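Chapter 8
Picking Up and Putting Down: Your First Handling Task

What this chapter covers

Driving a gripper by hand before you program one
Writing a task sheet that another team can follow
Choosing objects for a handling task
Recording a trial so that it can be used later

Words to know: approach, grasp, lift, place, release, compliance, trial, reset

In Chapter 7 your team built a base that could drive a straight line and stop at a mark. Many student teams want to bolt an arm to that base right away and start writing code. The Warnholm club did this in its first year. The arm worked, the code ran, and the team still could not get it to set a block down without knocking over the one next to it. The members had never written down what a good placement looked like, so they had nothing to aim for.

In this chapter you will do the job with a gripper in your own hand first. The motors come in Chapter 9.

A club starts over

Leobardo Carrillo has coached the Warnholm club since it met in a science classroom after the last bell. The club now has 22 members and enters the Dremix challenge every November. The challenge has a handling round in which a team must move everyday objects from one place to another on a table, and the objects are not announced until the morning of the event.

"We used to practice with the same foam cubes all season," Carrillo told us. "The kids got very good at foam cubes. Then they were handed a stapler and had no plan for it."

The next season he took the arm off the base and put it in a cabinet for eight weeks. Members worked in pairs with a hand-held gripper. One student moved the gripper and the other read from a task sheet and kept the log. They changed tables often. A flat lab bench, a cafeteria table and a table outdoors each gave them a different surface and different light, and the log had a line for both.

Kamil Zeman, then a junior on the team, wrote most of the task sheets. His early ones were a single line long. "Move the mouse to the pad" was one of them. His partner could follow it, but when he gave the same sheet to another pair, they turned the mouse sideways and dropped it from a hand's height. By the sheet's own words they had done nothing wrong.

The five parts of a handling task

Zeman's later sheets break every task into the same five parts. We will use them for the rest of this book.

Approach. The gripper moves toward the object with its fingers open. The sheet says which side to come from.

Grasp. The fingers close. The sheet says where on the object they should touch.

Lift. The object leaves the surface. The sheet says how high it must go to clear anything in its path.

Place. The object comes down at the target. The sheet says which way it must face and how much of it must be inside the target area.

Release. The fingers open and the gripper backs away. The object should stay where it was put.

Most failed trials in the Warnholm logs were failures of the last two parts. Beginners watch the grasp closely and then relax. If you are keeping the log, keep your eyes on the object until the gripper is well clear of it.

Fingers that bend

Many student grippers use fin-ray fingers. A fin-ray finger has two flexible sides joined by thin ribs. When the side facing the object is pushed, the ribs make the finger curl around the object instead of bending away from it. This willingness to give is called compliance. A compliant finger spreads its push over a larger area, so it can hold a rounded shape without being squeezed hard — a help with objects that have no flat sides to grab.

Compliance has a cost. A finger that bends does not hold an object in exactly the same position every time. You will measure this in Activity 8.2.

Before you begin

Read the task sheet below with your partner. Decide who will move the gripper first and who will keep the log. You will switch after each set of trials.

Task: Put the computer mouse on the mouse pad.
Approach: From the rounded back end of the mouse, fingers open.
Grasp: One finger on each long side. Keep off the buttons.
Lift: High enough to pass over any papers or cards on the table.
Place: Whole mouse inside the edge of the pad, buttons pointing away from you.
Release: Open the fingers fully before you back away.

Figure 8.1 Computer mouse held between fin-ray fingers, with the mouse pad at the right edge of the table.

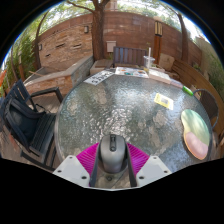
Activity 8.1 Writing a Task Sheet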